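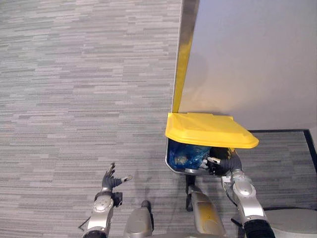 ロレンテ総合技術センター　設備管理部　自動化機器保全係

双腕ロボット「Rostumine」ごみ袋回収作業　設定および日常保全手順

掲載日：2018年12月21日
文書番号：保全-3374

適用範囲

本手順は、センター共用スペースにおいてペダル式ごみ箱の袋を回収する双腕ロボットRostumine(以下「本機」という。)の作業前設定、教示位置の補正、ハンドの点検および異常時の復旧について定めるものである。走行部および蓄電池の保全は別に定める手順による。作業は、係の定める機器取扱教育を修了した職員が行うこと。

10月に改訂した前版からの変更点は、右ハンドの進入角度の設定方法と、袋の保持確認に関する項である。前版の印刷物を所持している部署は、本版に差し替えられたい。

使用する機材

・操作端末(Cekus保全画面を表示できるもの)
・Peketska製トルクドライバー
・繊維の残らない清掃布
・中性洗剤を薄めた清拭液
・点検用ごみ袋(通常使用しているものと同じ青色の半透明袋)
・空のペットボトル(保持確認用)
・保全記録票

溶剤を含む清拭液は、指先の被覆を傷めるおそれがあるため使用しないこと。

作業前の準備

本機を停止位置に置き、操作端末で運転モードを「保全」に切り替える。切替えが完了すると、両腕の動作速度は保全用の上限値に制限される。表示が「自動」のままである場合は、以後の作業に着手してはならない。

次に、非常停止ボタンを押し、両腕の駆動電源が遮断されることを確かめる。解除後は、端末の画面で復帰操作を行う。この確認は作業のつど実施し、前回の作業から間がない場合であっても省略しない。

対象のごみ箱は、壁面パネルに沿わせて所定の位置に置く。共用スペースの利用者がごみ箱を動かしていることがあるため、位置合わせは必ず目視で行い、ふたとペダルの向きが登録時と一致していることを確認する。床が縞模様のカーペットである区画では、模様の筋を基準にごみ箱の向きを合わせないこと。模様の線は途切れており、基準線として使用できない。

周囲の椅子は、腕の可動範囲から外しておく。両腕を前方に伸ばした姿勢で、ハンドの先端から椅子までの離隔が281ミリメートル以上あることを確認する。離隔を確保できない場合は、椅子を移動するか、本機の停止位置を登録し直す。

進入位置の補正

袋の取出しでは、持ち上がったふたの下に右ハンドを差し入れ、左ハンドはごみ箱の外で開いたまま待機させる。右ハンドの進入位置がずれると、手の甲がふたの縁に当たり、ごみ箱全体が傾く原因となる。補正は以下の順序で行う。

Cekus保全画面の「教示点」から、対象のごみ箱に対応する登録名を選択する。登録名は区画ごとに異なるので、銘板と照合すること。

右腕を「開口手前」の教示点まで低速で移動させる。この位置で指をわずかに曲げ、手先の幅を開口より狭くする。指を伸ばしきった状態で進入させてはならない。

ふたの縁と手の甲との間隔を側方から確認し、近い場合は手首の角度を補正する。角度の補正は一度に大きく行わず、画面の最小刻みで進める。手首の角度を変更した後は、手首から前腕に沿うケーブルに張りやねじれがないかを点検する。張りが認められたときは、手首を元の角度に戻し、前腕側の姿勢から補正をやり直す。

右ハンドを開口内へ下ろし、指先が袋の縁にかかる位置で停止させる。内壁に指が接触しているときは、端末の力表示が上昇する。表示が安定するまで手先を内側へ寄せ、安定した位置を「把持開始」として登録する。

登録後、左腕の待機位置を確認する。左ハンドはごみ箱の左側で床から離して開いた状態とし、右腕の動作に干渉しないこと。待機中の左ハンドを床に接触させたまま右腕を動かしてはならない。

補正した教示点は、同じ動作を7回繰り返して再現性を確かめる。途中で一度でもふたに接触した場合は、回数を数え直す。

ハンドの点検および清掃

ハンドの点検は、駆動電源を遮断した状態で行う。指の関節を一本ずつ手で動かし、引っかかりや異音の有無を確かめる。動きの重い関節があるときは、関節の隙間に袋の切れ端や繊維が入り込んでいないかを調べる。異物はピンセットで取り除き、圧縮空気を吹き込まないこと。

指先は清拭液を含ませた布で拭き、続いて乾いた布で水分を取る。液体の残った飲料容器を扱った後は、手首の継ぎ目まで拭き取り範囲を広げる。液を継ぎ目に直接垂らしてはならない。

手首の関節カバーを固定するねじは、トルクドライバーで締付けを確認する。締付値は機体に付属する検査表の記載による。緩みがあったねじには合いマークを付け、次回の点検時に位置を照合する。合いマークが二回続けてずれていた場合は、ねじを再使用せず交換する。

袋の保持確認

保持確認は、回収動作の設定を終えた後、ごみ箱から離れた開けた床の上で行う。点検用の袋に空のペットボトルを入れ、左ハンドで袋の口をまとめてつかませる。右ハンドは何も持たせず、指を開いた姿勢に固定する。保持力の設定が強すぎると袋が裂け、弱すぎると搬送中に滑り落ちるため、空の容器を入れた状態で調整を始め、その後に通常の内容物で確認する。

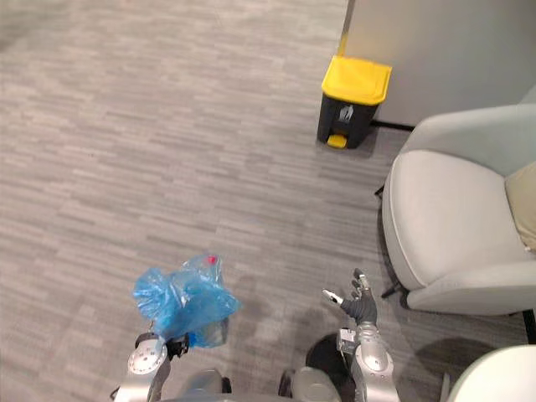
保持力は、つかんだ袋を床から浮かせた状態で判定する。袋の底がカーペットに触れていると、荷重の一部が床に逃げ、正しい値が得られない。左ハンドが袋をつかんだら床上に保ち、12秒間静止させて、端末に表示される把持幅の変化を読み取る。点検用のペットボトルには赤いキャップのものを用いるとよい。青い袋越しでもキャップを見分けられるため、静止の開始時と終了時で容器の位置を比べやすく、袋の内側で容器がずれたのか、袋そのものが指の間で滑ったのかを区別できる。あわせて、ごみ箱のふたが閉じていること、および右ハンドが開いたままであることを確認する。

把持幅に変化がなく、袋に伸びや裂けが認められないときは合格とする。把持幅が変化した場合は、保持力を一段階上げて最初からやり直す。袋に裂けが生じた場合は保持力を一段階下げ、新しい袋に取り替える。一度裂けた袋を結び直して使用してはならない。

保持力の調整だけで改善しないときは、袋のつかみ方を見直す。袋の口が片側に寄っていると、指にかかる荷重が偏る。この場合は袋をいったん床に下ろし、口を中央に集めてからつかませる。

異常時の復旧

動作中に袋がごみ箱の縁に引っかかったときは、停止操作を行い、腕の動きが止まったことを確認する。端末から右ハンドの指を開き、袋を放した後に腕を上方へ退避させる。袋を握らせたまま腕を引き上げないこと。

ハンドがふたの下に挟まった場合は、駆動電源を遮断し、職員が手でふたを持ち上げる。ペダルを踏んで開ける方法は、機体との間に足を入れることになるため禁止する。ふたを支えた状態で別の職員が手首を支え、進入した方向に沿ってゆっくり引き出す。この作業を単独で行ってはならない。

端末に「位置不一致」が表示されたときは、ごみ箱の位置を確認する。位置に異状がなければ、本機を停止位置へ戻して再度照合する。照合が二回続けて失敗した場合は、教示点を変更せず、保全係に連絡する。

記録および問合せ

作業終了後は運転モードを「自動」に戻し、保全記録票に対象区画、補正した教示点の名称、保持力の設定値、交換した部品を記入する。教示点を補正した場合は、補正前の値も併記すること。記録票は保全係の窓口に提出する。

手順に関する問合せは、文書番号を添えて自動化機器保全係あてに行うこと。機体外装の破損またはケーブル被覆の損傷を認めた場合は、本機に使用停止札を掲示し、係の点検を受けるまで再起動しないこと。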